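Kinderseite: Rechte kurz erklärt
März 2020

Warum braucht ein Baby Papierkram?

Ein Baby kann am Anfang nicht besonders viel. Es schläft, es trinkt, es brüllt, und zwischendurch macht es die Windel voll. Trotzdem muss es gleich zum Amt. Na gut, nicht persönlich. Meistens erledigen das die Eltern oder das Krankenhaus. In Deutschland haben sie dafür eine Woche Zeit, dann muss das Standesamt Bescheid wissen: Da ist jemand Neues.

Das Amt schreibt dann auf, wie das Kind heißt, wann und wo es geboren wurde und wer die Eltern sind. Das Ergebnis ist die Geburtsurkunde. Sie sieht ungefähr so aufregend aus wie die Rückseite eines Busfahrplans. Die meisten Familien heften sie in einem Ordner ab, und wenn man sie braucht, ist es garantiert der andere Ordner.

Ist das so wichtig?

Ja. Man merkt es bloß erst, wenn die Urkunde fehlt.

Stell dir vor, du willst in die Schule. (Oder stell dir vor, deine Eltern wollen das.) Die Schule fragt: Wie alt bist du? Du sagst: sieben. Die Schule sagt: Das kann jeder behaupten. Oder du möchtest bei einem Turnier für Kinder unter zehn mitspielen, bist aber ziemlich groß geraten. Wieder fragt jemand nach einem Beweis. Oder du willst später einen Ausweis haben, ein Konto eröffnen, heiraten, wählen, in ein anderes Land reisen. Überall sitzt jemand an einem Tisch und hätte gern ein Papier.

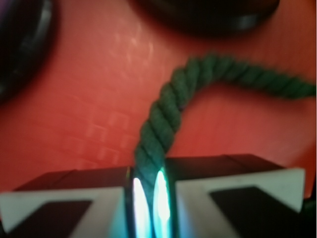

In der Kinderrechtskonvention der Vereinten Nationen steht das Recht auf Eintragung in Artikel 7. Jedes Kind soll gleich nach der Geburt in ein Register eingetragen werden, einen Namen bekommen und eine Staatsangehörigkeit erwerben. Das klingt nach drei verschiedenen Sachen, aber sie gehören eng zusammen, so wie bei dem dunkelgrünen Seil auf dem Bild, das in sich gedreht ist. Wer wissen will, zu welchem Land ein Kind gehört, muss meistens wissen, wo es geboren wurde und wer seine Eltern sind. Und das steht eben in der Geburtsurkunde.

Die Konvention ist eine Art Vertrag. Fast alle Länder der Welt haben ihn unterschrieben und versprochen, sich daran zu halten. Mit Versprechen von Staaten ist es allerdings ein wenig wie mit dem Versprechen, das Zimmer aufzuräumen. Einige fangen sofort an. Andere brauchen sehr lange und finden zwischendurch viele interessante Dinge, die vorher erledigt werden müssen.

Wer vergisst denn so etwas?

Vergessen ist selten der Grund. Nehmen wir das Bergdorf Jostach. Das nächste Amt liegt in der Stadt Putarus, und dorthin sind es 25 Kilometer. Mit dem Auto wäre das ein Klacks, nur haben die wenigsten Leute in Jostach eines. Also laufen sie oder warten auf einen Bus, der an guten Tagen fährt. Mit einem Neugeborenen auf dem Arm macht das wenig Spaß.

Und in Putarus geht es weiter. Das Amt hat vormittags geöffnet, außer wenn es zu ist. Die Urkunde kostet Geld. Der Vater muss seinen Ausweis zeigen, hat aber keinen, denn seine eigenen Eltern waren damals auch nicht auf dem Amt. So wird das Fehlen von Papier vererbt wie anderswo eine große Nase.

In Jostach leben 149 Kinder und Jugendliche ohne Geburtsurkunde. Sie haben Namen, Geburtstage und aufgeschürfte Knie wie alle anderen. Im Register des Landes kommen sie nicht vor. Wenn die Regierung ausrechnet, wie viele Schulbänke oder Impfungen das Dorf braucht, rechnet sie ohne sie. 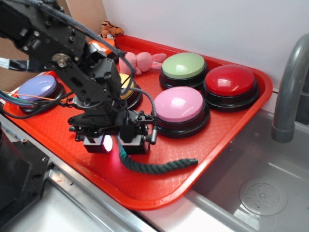

Manchmal hat es auch mit Ungerechtigkeit zu tun. Es gibt Länder, in denen eine Mutter ihr Kind nicht allein anmelden darf. Ist der Vater weg oder unbekannt, zuckt das Amt mit den Schultern. Anderswo werden Familien weggeschickt, die eine andere Sprache sprechen oder zu einer Minderheit gehören. Eine Minderheit ist eine Gruppe, die kleiner ist als der Rest und deshalb leichter überhört wird. Und wer auf der Flucht geboren wird, landet oft bei einer Behörde, die findet, dass eine andere Behörde zuständig ist. Die findet das übrigens auch — bloß andersherum.

Was ist staatenlos?

Kann ein Mensch gar nicht nachweisen, zu welchem Land er gehört, oder erkennt ihn kein Land als Staatsbürger an, dann kann es sein, dass er staatenlos ist. Das heißt nicht, dass er nirgendwo wohnt. Er wohnt sehr wohl irgendwo, vielleicht schon immer im selben Haus. Nur gibt es keinen Staat, der sagt: Der gehört zu uns, um den kümmern wir uns. Nicht jedes Kind ohne Urkunde ist staatenlos. Aber das Risiko ist größer, und den Beweis hinterher zu führen ist mühsam.

Gefährlich werden kann das Ganze auch. Wer sein Alter nicht belegen kann, wird leichter zu früh zur Arbeit geschickt oder zu früh verheiratet. Gesetze, die Kinder schützen sollen, gelten bis zu einem bestimmten Alter. Da hilft es sehr, wenn dieses Alter irgendwo mit Stempel steht.

Und was kann man machen?

Eine Möglichkeit: Wenn die Leute nicht zum Amt kommen, kommt das Amt zu den Leuten. Der Verein Femico fährt mit einem Kleinbus durch die Dörfer am Fluss Darko. Im Bus sitzen eine Beamtin, ein Drucker und ein sehr großer Stempel. Im vergangenen Jahr wurden auf diese Weise 478 Geburten eingetragen, darunter die von etlichen Großeltern. Die fanden es ein bisschen spät, haben aber trotzdem unterschrieben.

Andere Länder haben die Gebühren abgeschafft oder lassen Babys direkt im Krankenhaus anmelden. Auch mit dem Handy geht es mancherorts, jedenfalls dort, wo es Empfang gibt.

Kleines Wörterbuch

Register: eine lange amtliche Liste. Früher ein dickes Buch, heute meistens ein Computer.
Standesamt: zuständig für Geburten, Hochzeiten und Todesfälle.
Konvention: ein Vertrag zwischen vielen Ländern.
Staatsangehörigkeit: die Zugehörigkeit zu einem Staat, mit Rechten und Pflichten.

Zum Ausprobieren

Frag zu Hause, wo deine Geburtsurkunde liegt. Schau nach, ob dein Name richtig geschrieben ist und welche Uhrzeit oder welcher Ort eingetragen ist, falls das dabeisteht. Danach bitte zurück in den Ordner, und zwar in den richtigen.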